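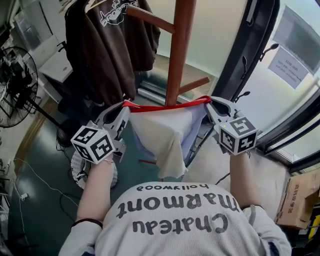
Where should bags and outdoor clothes go in a shared room with no closet?
On a freestanding coat rack close to the door, with cloth bags and light items on the lower pegs and heavy garments spread evenly around the top.

Residents of the Soomro building will have a new set of guidelines for their shared rooms beginning in April, the housing office at Brornevora has announced. The guidelines cover the hanging, folding and storing of clothes, bags and household linens in rooms that were built without closets. They replace a one-page notice that had been posted beside the elevators for several years and that many residents had come to regard as out of date.

The new text was prepared by the office's residential services section under Chang-ho Ki, who has managed the building's common areas since the previous renovation. It was drawn up after a review of the shared rooms on all floors. The review found that the furniture itself was in good order but that much of it was being used for purposes it did not suit. Coat racks were carrying laundry, chairs were carrying coats, and cloth bags were being left on the floor in walkways and in front of cabinets.

"The rooms are small and they are used from early morning until late at night," Ki said. "A bag on the floor is a minor matter for the person who left it. It is a different matter for the next person who comes in with a tray or a stroller."

Under the guidelines, each shared room will keep one freestanding coat rack. Wooden racks already in place will remain, and residents are not asked to buy anything new. Hooded sweatshirts, jackets and other heavy garments should be hung from the upper pegs and distributed on more than one side, so that the weight does not pull the rack over. Garments with a hood may be hung by the hood or by the loop at the neck. The office recommends the loop, which puts less strain on the seam. Wet coats should be taken to the drying room on the ground floor before they are hung with other clothing.

Cloth bags and other items with straps are treated separately. They should be emptied, held by the upper corners, shaken out and hung by the strap with the fabric falling straight. Bags that are too long for the lower pegs should be folded once lengthwise and placed on a shelf. Fabric should not be left touching the floor, where it collects dust and can be stepped on. Light-colored cloth is a particular concern in the rooms nearest the entrance, and the office asks that it be kept off the lowest pegs during the rainy months.

The guidelines also address the space around the rack. Standing electric fans, which are in use in many of the rooms, should be set far enough away that loose sleeves and straps cannot reach the grille. Cords are to be run along the wall and never beneath the feet of the rack. Small appliances may stay against the wall where they are now, provided that nothing is draped over them and that cabinet doors can be opened fully. Open shelving is reserved for folded items and for boxes with lids.

Residents had asked during the review whether personal hangers could be left in the rooms between visits. The office has decided to allow this, with a limit of 2 per household. Hangers left over that number will be placed in a bin at the front desk and may be reclaimed there. Wall hooks are still prohibited in all rooms because of damage to the plaster, and residents who have already put them up are asked to report them so that the wall can be repaired. No charge will be made for hooks reported before the end of the month.

Washing instructions form a shorter section at the end. Cloth bags used for groceries should be washed on a gentle cycle and hung by the strap to dry – not folded over the back of a chair, which leaves a crease across the middle. Printed garments should be turned inside out before washing and hung away from direct sunlight. The office notes that several printed items returned from the laundry room last winter had faded, and it has asked Ratusar, the company that maintains the machines, to check the temperature settings on the dryers.

A total of 800 copies of the guidelines have been printed by Sesell and will be delivered to mailboxes in the building. A large-print version is available on request. Short demonstrations of folding and hanging will be given in the fourth-floor common room at 4 p.m. during the first week of the month, and residents may bring their own bags and jackets. No registration is required, although seating is limited.

Unclaimed items now hanging in the shared rooms will be kept in place until the demonstrations have ended. After that they will be tagged, moved to the storage room behind the front desk and held there for one month. Owners will be asked to describe an item before it is returned to them.

Questions about the guidelines may be directed to the residential services section at extension 2131 or left in writing at the front desk. Requests for repairs to racks, shelves or cabinets should be made on the usual maintenance form – the section cannot accept them by telephone.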